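Bestthorpe Plain Surfaces – Data Card

Version 2, November 23, 2022

Summary
Bestthorpe is a small set of color stills of household and workshop surfaces with little or no pattern: tabletops, cabinet sides, wall panels, shelf boards. It was put together for work on shading, soft shadows and faint seams, where strong texture would hide the signal.

Contents
172 stills in total. 61 have a surface label; the rest are unlabeled. Kurkthorpe, the companion set, covers patterned surfaces and uses the same file layout.

Labels
tone – light, mid or dark, judged over the largest area
seam – none, faint or clear
shadow – none, soft or hard
marks – specks, scratches or stains, free text
Material is not labeled. Matte gray boards and painted panels could not be told apart reliably from stills, and the field was dropped after version 1.

Labeling notes
A gradual change in tone across a surface does not count as a shadow. A seam that fades out partway is labeled faint, even if its upper part is easy to follow.
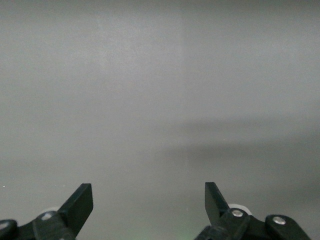 Single specks go under marks whatever their size. Color casts near an edge are left uncorrected, and no white balance was applied after export.

Known issues
20 labeled stills have an empty marks field. Treat these as not checked. Seam labels on dark surfaces are less consistent than on light ones.

Splits
None supplied. Keep stills of the same surface together when making your own.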